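工单标题：两款指尖对比，细杆件与透明容器夹持不稳
产品线：Skendisia 平行夹爪，阶梯缺口指尖 / 平面指尖
提交人：Nafula Makori
处理人：Đạt Lưu
抄送：Wouter Van Leeuwen、Hòa Doãn
优先级：中（提交时填的是“紧急”，被系统降了一级，我没有意见，系统比我冷静）
状态：处理中

问题描述

我们在给 Kikden 的花艺上架项目选夹爪。客户的要求写在一页纸上：能拿花，能拿花瓶，别弄坏。“别弄坏”三个字下面画了两道线，力的上限没写，花的品种也没写。

目前候选两套指尖。一套是 Skendisia 的阶梯缺口款，内侧带台阶，合拢时左右互相咬住；另一套是 Comham 的平面款，贴软垫，老老实实两块板。同一台控制器，同一套程序，只换指尖，换完重新标零。

现象如下：

一、缺口款夹单根花茎很准，夹一把花茎时不稳。同样的开口指令，有时全夹住，有时外侧那几根留在原地，像没接到通知。

二、平面款夹一把花茎比较均匀，夹单根细茎时会慢慢往下滑，从软垫上下来，速度很从容。

三、两款夹玻璃花瓶都能起来，但控制器的“已夹持”信号时有时无。信号一丢，程序就判定失败，夹爪在半空中松开。第一次是 Hòa Doãn 伸手接住的，之后我们在下面垫了泡沫，也不再把“伸手”写进测试步骤。

四、腕部相机在靠近段拖影严重，瓶口位置估计经常偏。玻璃又是透明的，深度图上瓶子那一块基本是个洞，洞的形状倒是很像瓶子。

已尝试的办法

重启控制器。无效，但不写上这条工单会被退回。

更换电缆。无效。

把夹持力设定从低往上调到 100（控制器内部刻度，不是牛顿，手册在这一点上保持神秘）。花瓶的信号稳定了一点，花茎不太高兴。用的是仿真花，茎里有铁丝，压弯了可以掰回来，客户的真花恐怕没有这个功能。

把腕部相机曝光缩短。拖影轻了，画面暗得像晚上去偷花。

测试中的画面，腕部相机和固定相机都有：

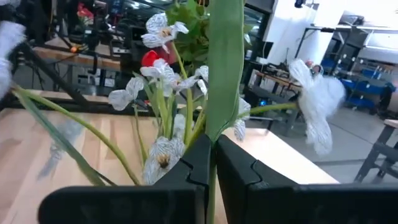
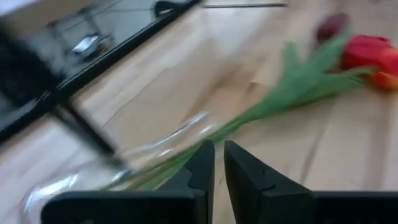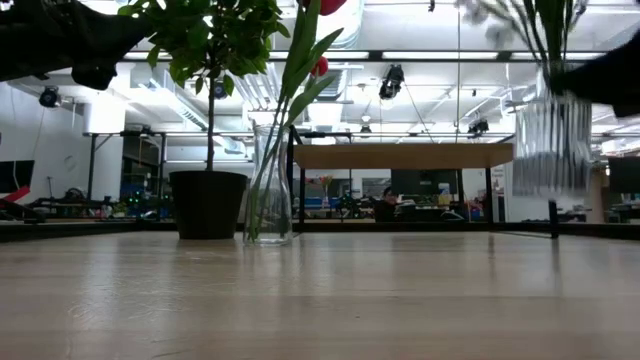 请协助确认三件事：缺口款的互咬行程是不是固定的；“已夹持”的判定条件到底看电流、看位置还是看心情；以及腕部相机的触发能不能跟运动停顿同步。

控制器日志导出后压缩包 610 MB，邮箱拒收，已放共享盘，目录名是“最终版2”。没有“最终版1”，请不要找。

—— Nafula Makori

回复一，Đạt Lưu

日志看了，看得比较慢，主要是里面绝大部分是同一行心跳信息。建议下次把调试等级关掉再录。

先答第一个。缺口款的互咬行程是固定的，由台阶深度决定。夹一根细茎时，茎被收在两侧缺口附近，位置很听话。夹一把时，最粗的那根先顶住，两指就停了，旁边细的几根等于没人管。这是几何问题，调力解决不了，调大只会让最粗的那根替大家受罪。

第二个。默认配置下“已夹持”同时看两个条件：电流超过阈值，并且位置在若干周期内不变。玻璃瓶外壁滑，指尖会有极小的爬动，位置条件就时真时假。你那台的稳定窗口还是出厂值，请改到 127，再跑一轮。参数在“高级”菜单里，进去要输密码，密码印在控制器底面，是的，要把它翻过来。

第三个我不熟，转 Wouter。

回复二，Nafula Makori

控制器用四颗螺丝固定在机架内侧，底面朝里。已拆，已看到密码，已装回。密码是四个零。

稳定窗口改了。光面瓶的信号不再闪，连续跑下来没有误松。竖棱纹瓶还是会丢，次数少了，丢的时候都在抬升加速段。平面款和缺口款都这样，这次两家难得意见一致。

顺便问一句：程序判定失败后立刻松手，这个逻辑是谁定的？一个不确定自己有没有拿住花瓶的机器，选择用松手来验证，我觉得可以再商量。

回复三，Wouter Van Leeuwen

松手的逻辑是我定的。当时测的是纸箱，纸箱掉了不响。已改为：抬升后丢信号，保持力不变，停在原地，报警等人。更新包放在共享盘，文件夹叫“最终版3”，以便与现有体系衔接。

相机的事：腕部相机现在是自由运行，不跟运动走。控制器后面有一路触发输出空着，接上之后可以在接近点停稳再拍。代价是每次抓取多一个停顿，节拍会难看一些。Hòa 说客户那边按节拍验收，我说客户那边也按瓶子验收，目前没有谈拢。

透明物体的深度，我的意见是别跟它较劲。用固定相机给瓶子粗定位，腕部相机只负责找瓶口和花茎，颜色分得开，用二维就够。倒着放的瓶子另算，那种姿态下瓶口朝哪边要先判断，再决定手腕怎么转，否则夹爪会很自信地去夹瓶身最圆的地方。

竖棱纹瓶：请先查夹持高度。指面只搭在两条棱上的话，接触面很小，一加速就会爬。往下挪一点，或者给平面款换厚一号的软垫。

回复四，Hòa Doãn

补充几条现场记录，之前写在胶带背面，今天誊过来。

换指尖的时间：缺口款两颗螺丝，容易；平面款也是两颗，但其中一颗要先拆掉旁边的线夹才能拧到。设计这个位置的人手一定很小。

缺口款夹纸质花瓣的花没有问题，只要夹的是茎。夹到叶子时，阶梯边会在叶面上留一道印。平面款不留印，但叶子会把旁边的茎一起带偏。

触发线已接，接近点停顿后瓶口检测明显好了。夜里偷花的曝光已经改回去，画面又是白天了。

厚软垫向 Đinh 订了 3 副，对方回复“尽快”。上一次他们的“尽快”是从 3 月算起的，我先拿薄的叠两层顶着。

回复五，Nafula Makori

汇总目前的配置，方便后来接手的人，也方便后来忘记的我：

单根花茎：缺口款，低力。
成把花茎：平面款，中力，夹持点靠近瓶口。
光面玻璃瓶：两款都行，稳定窗口按上面改过的值。
竖棱纹玻璃瓶：平面款加双层薄垫，抬升加速度减半。加速度减半以后信号没再丢过，看起来有一种在参加仪式的庄重感。
瓶子侧放：暂不支持，等 Wouter 的姿态判断。

还没定的是双臂怎么分工。我的倾向是一只臂装缺口款管花，另一只装平面款管瓶子，不在中途换指尖。Đạt 请确认同一台控制器能不能给两侧存不同的稳定窗口，手册第一章说能，附录说不能。

回复六，Đạt Lưu

能。附录是旧的。但要在“高级”菜单里分别保存，第二台的密码同样在底面，也同样是四个零，这次不用拆了。

工单保持打开，等软垫到货和侧放姿态的结果。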